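Stevon Introduces Kasten Composite Sink Line for Residential Kitchens

MIDDALE, November 5, 2003 - Stevon, a manufacturer of molded kitchen and utility fixtures, announced the release of the Kasten line of composite sinks for new construction and remodeling.

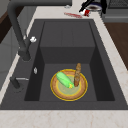 The Kasten line replaces the company's Terkwood series, which will remain available to dealers until existing stock is sold. Orders for Kasten models are being accepted now, with first shipments from the Middale plant scheduled for February.

Kasten sinks are molded in one piece from crushed quartz and acrylic resin. The material is colored through its full thickness, so shallow scratches do not expose a different shade underneath. Stevon has changed the resin blend from the one used in Terkwood in order to reduce shrinkage during curing. In the earlier series, shrinkage at the corners led to small differences in rim flatness, and installers often had to add sealant to close the gap.

"Rim flatness was the complaint we heard most from installers," said Bram Jacobs, director of product engineering at Stevon. "The new blend holds its shape in the mold, and we now check every rim against a flat steel plate before the sink is packed. Parts that rock on the plate are rejected."

The line consists of eight models. Five are single-bowl and three are double-bowl. All can be installed as drop-in units, and the single-bowl models can also be mounted under a solid countertop with the clip set supplied in the carton. Faucet holes are not drilled at the plant. Each rim is marked on the underside with drilling points, and the holes are opened on site with a standard carbide hole saw.

Drain openings accept common basket strainers and most garbage disposers. Installers using a disposer should fit the support ring, part of the clip set, between the mounting flange and the underside of the bowl.

Before release, sample sinks were put through 1,000 cycles of alternating hot and cold water at the company's test room in Middale. The samples were then cut into sections and examined for cracks near the drain and along the inside corners. No cracks were found.

"Dealers asked for fewer part numbers and one clip set that fits everything," said Cayetano Olmedo, sales manager for Stevon. "A dealer who carried the full Terkwood series had 13 hardware kits on the shelf. With Kasten there is one."

Kasten sinks carry a 20-year limited warranty to the original purchaser. The warranty covers cracking and loss of color under normal household use. It does not cover damage from drain cleaners containing strong acids - these should not be used on any composite sink.

Printed installation sheets and cutout templates are packed with each unit. Dealers may request additional copies and color samples from the Stevon sales office in Middale.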